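Branthorpe Opens Its Cupboards for a Winter of Tablecloths

BRANTHORPE, October 24, 2022 – The Plilta Textile Room will open a show next month devoted to the tablecloth, a household item most people notice only after gravy has landed on it.

"Under the Dishes" runs through November and brings together 200 printed, woven and embroidered cloths lent by local families. The oldest came out of a trunk. The newest came off a kitchen table the same morning, and its owner would like it back by Thanksgiving.

"People kept telling us they had nothing worth showing," said curator Ifigeneia Alexiou. "Then they would unfold something the size of a garage door, covered in roses, and ask if we wanted the matching napkins. We now have 1,274 napkins. Please stop bringing napkins."

The show is arranged by pattern: fruit, geometry, holidays, and a very large section for flowers. Peonies and carnations do well. Visitors with strong feelings about plaid will find it near the exit.

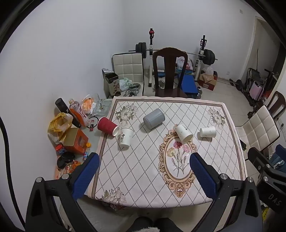
Peonies, a diamond lattice and a gold-framed bouquet on a cream tablecloth.

Designer Lefteris Triantafyllou, whose firm Nikolaidis has printed table linens for 32 years, will give a talk on the medallion, the big oval centerpiece that households have been hiding under fruit bowls for generations. "I spend weeks on the bouquet," he said. "Then I visit a customer and there is a casserole on it."

Carolina Patrício will lead Saturday workshops on stain removal, mending and folding. Places are limited to 29 per session. Red wine is covered in week two, candle wax in week three. Turmeric will be discussed, but she makes no promises.

Admission is free. Coffee will be served in the front hall, on bare tables.

Support for the show comes from Grorkance, which supplied the display racks and a steam iron that has not been switched off since Friday.

Press contact: Myrto Moschos, Plilta Textile Room, Branthorpe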